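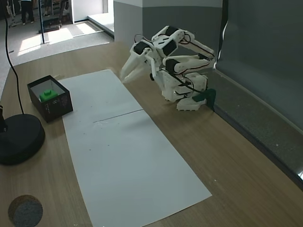

Ask the packing crew at Drindside and they will say the arms are fine as long as the work stays put. A box that has slid two inches since lunch is a different matter, one of them said, and so is anything soft. The crew has had a year to form an opinion.

Drindside ships craft supplies and small toys from a warehouse outside Hulme. Last November it began trying out arms from Flolteo, a firm that sells them for light bench work. The job sounds easy: pick up a small item, put it in an open box, do it again. A new hire learns it in minutes.

The arms took longer. Flolteo's staff collected 2,856 practice runs, in which a person guided the arm through the motion, before the first one was left to work alone. On hard, square items it now does well. In a test in the spring, it was given 318 picks and finished all but 46 without help. Most of the misses came from items lying on their side or pushed up against the wall of a box, where two fingers have little room to close.

Paper is harder. A sheet lies flat, slides when touched and gives the fingers no edge to hold. Folding one means lifting a corner, carrying it across, letting go at the right spot and pressing down a crease. People do this with both hands and hardly look. An arm working alone has to keep the far end of the sheet still some other way, and packing slips at Drindside are still folded by people.

The same trouble shows up at home. Hukonis, which is working on a machine for kitchens and laundry rooms, began with towels and has stayed on towels longer than it planned. Its machine tried 171 folds over two weeks in a rented apartment. It could fold a hand towel laid out flat on a table. Pulling one out of a full basket and finding the corners was another job, and the company does not yet offer that part.

Cost is less of a barrier than it was. Small arms with printed parts and hobby-size motors can be put together on an ordinary table, and a lot of the early testing is done on them. They are weak and they wear - a gear can strip in the middle of an afternoon - but a broken part can be printed again overnight.

Speed is the other complaint. Drindside's arms work slower than its people do, and the warehouse runs them mostly in the evening, when the slow pace does not hold anyone up. Somebody still has to be in the building to free a stuck item.

Drindside plans to keep its arms on the small hard goods through the winter. Felt, ribbon and paper will stay at the hand tables, and the warehouse is hiring for those now.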